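Clearing off the spare bed today, Nov 19, 2024. Everything without a home has ended up on top of the striped sheet since January. 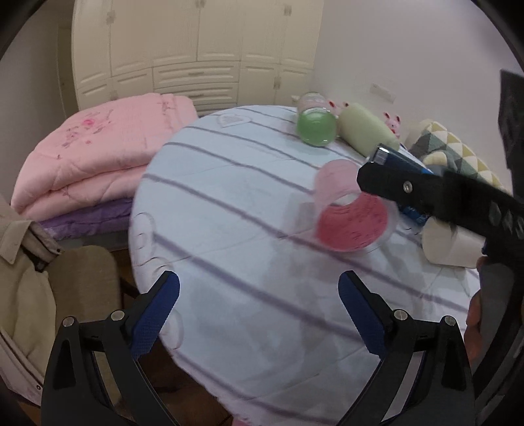
Reply from Hattar: do the small stuff first, then strip the bed. If you start with the sheet it all goes on the floor and stays there.

Fair. Small stuff first.

Pink plastic cup goes back to the bathroom shelf. The jar with the green in it gets its own spot, standing up — I don't want it rolling around on its side again.

Pink bunnies are staying in this room. They get the top of the dresser. I tried putting them in a bin once and had them back out in 2 days.

The sage bolster stays on the bed. It's the only pillow in the house that holds its shape. Got it from Flerkutton, paid 74 for it, would pay it again.

Blue box goes in the desk drawer.

Sheet is next. The stripes and the little hearts have held up fine in the wash. Warm, low dryer, no softener.

Measured under the bed while I was down there. Some 270 liters of space if I use flat bins. Sosport has a pair with wheels, so I'll look at those this weekend.

Bed is done except for the sheet. Closet is a separate thread.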